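**Teaching a dish-rack task by hand guidance and remote control**
Bridetico procedure, kitchen series. Prepared by Honeylyn Bautista. Revised 8/18/25.

This page explains how to record demonstrations of bowl handling at a household dish rack. It applies to operators at the Cliltdale and Buenaventura sites and replaces the February version. Operators who have not yet completed the arm safety module should do so before continuing.

## Before recording

1. Confirm that the rack is stable. Press lightly on both uprights and check the screws. Report a loose rack to the site lead and do not record until it has been secured.
2. Leave the counter in its everyday condition. Household items normally kept near the rack may stay, provided that they do not block the path of the gripper. The policy must learn to work among them.
3. Clean the wrist camera lens with a dry cloth.
4. Open a new session in Clostel and enter the site, the operator and the task name. Select "hand-guided" or "remote" as the control mode. The mode cannot be changed after the first episode has been saved.

## Choosing the control mode

Hand guidance is used to teach the approach and the angle of the wrist. The operator holds the arm above the gripper and moves it through the task. Keep both hands behind the camera mount at all times.

Remote control is used for the main body of demonstrations. The operator stands where the rack can be seen directly and relies on the wrist view for the last part of the approach. Each session begins with two hand-guided episodes, saved separately, followed by the remote episodes.

## Recording an episode

Start from the home position. Approach the bowl slowly, with the fingers open, and close them on the rim. Glazed surfaces reflect the overhead light, and the reflection may hide the rim in the wrist view. If this occurs, change the angle of approach before closing the fingers.

Move near the rack at reduced speed. Wires and support brackets may pass in front of the bowls, and a finger that catches on one of them can pull the rack forward.
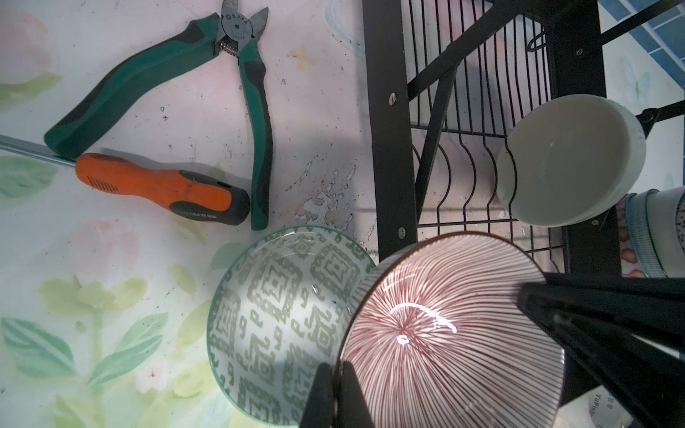

Wrist view with a bowl held in the gripper, beside the rack.

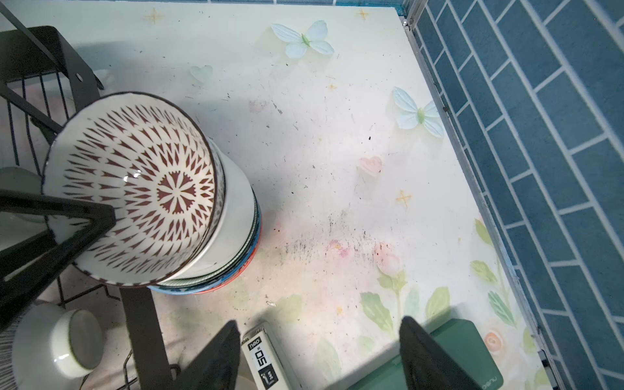
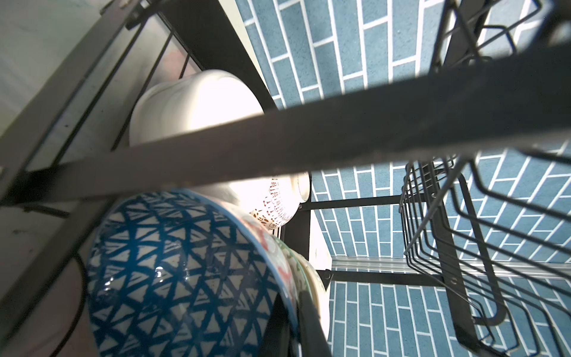 Release the bowl only when its weight is supported. Open the fingers fully, withdraw along the line of approach, and return to the home position before ending the episode. Stopping the recording early teaches the arm to remain in the rack.

An episode should not exceed 82 seconds. If the operator hesitates, the pause may be kept as long as the arm does not drift. Corrections are also acceptable. A regrasp performed calmly is useful training material, and operators should not discard an episode for this reason alone.

Discard the episode if any of the following applies:

- a bowl is dropped or strikes the counter
- the rack shifts from its starting position
- a hand enters the wrist view
- the remote connection is interrupted

## Between episodes

Pause the arm before touching the dishes. Vary the starting position and the tilt of the bowl, and change to a different bowl after every six saved episodes. Plain and patterned bowls should both be used.

Inspect each bowl for chips before it is returned to the set. Chipped bowls are to be withdrawn.

## Review and upload

Play back each episode at normal speed and assign one of the two labels, "complete" or "incomplete." The label refers to the final placement only. Notes on grip or speed belong in the comment field.

Upload the session before leaving the site. Angelica Javier reviews incoming sessions for both sites and will return any session in which the control mode or operator field is blank. Returned sessions must be corrected in Clostel by the operator who recorded them.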